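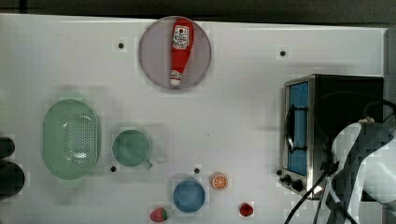 Larora Early Years Forum > Resources > Play kitchens

Play kitchen table: proposed standard layout

Delwyn_Donnelly wrote:
Members are invited to comment on the layout for the Paewai room. The plate and ketchup bottle remain at the top of the table, the colander to the left and the toaster oven to the right. Fruit is to be kept near the bowl.

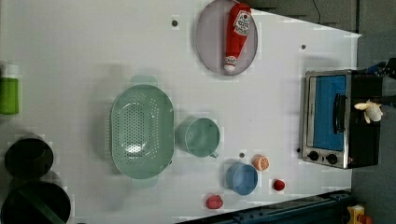 Page last changed: September 29, 2023

kbolger wrote:
I must record an objection. The ketchup should not lie across the plate — children need that plate for serving. I would also ask that the oven be moved to a separate shelf, as it takes up a good deal of the right-hand side.

Delwyn_Donnelly wrote:
The objection is noted. The oven will stay where it is until December, when the shelving is reviewed. I have no strong view on the ketchup.

stuvent_stores wrote:
Item 496 on the stock list, the peeling banana, is missing from the proposal. It should be included. 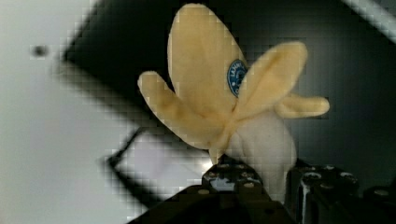
Banana with the peel opened and the sticker still on.

kbolger wrote:
Agreed as to the banana. The sticker should come off before the item is issued to the under-threes.

Delwyn_Donnelly wrote:
I do not agree. Older children use the sticker when playing shop. Please send further comments to Kylie Bolger by private message.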